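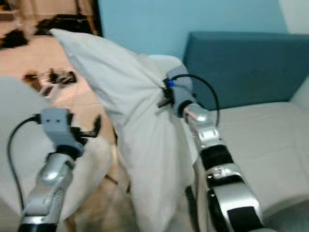 Dede Boateng would like it noted that a pillow is harder than an engine block, because an engine block at least stays the same shape while you argue with it.

Berkness agrees, and has put it in writing. The Clestley company today released the results of its March gripper comparison, in which the new Fang fingers met the older Fernex set over 254 pickups of ordinary bedding. Both were run on two-arm setups, with the same controller and the same pillows.
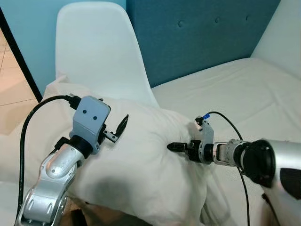
Fang dropped 4 pillows. Fernex dropped 10, and let go of 5 more in a manner the test log calls "voluntary." Fang was also slower, a point our sales team asked us to place near the bottom. It is in the middle – we compromised.

Neither set has yet managed a fitted sheet. Testing on those resumes Wednesday, and expectations are being kept low.
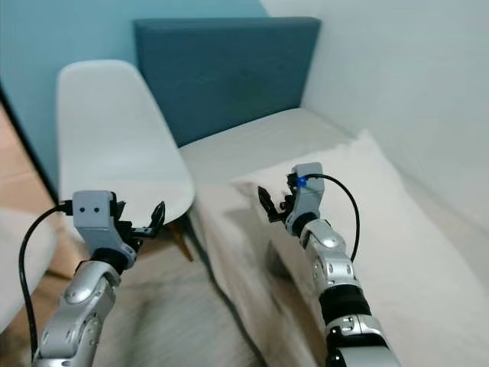 Fang fingers bolt onto existing Fernex wrists and can be ordered now from Berkness. The full log is free on request, including the pages about the duvet.

Press contact: Berkness front desk, Clestley. Mornings are best.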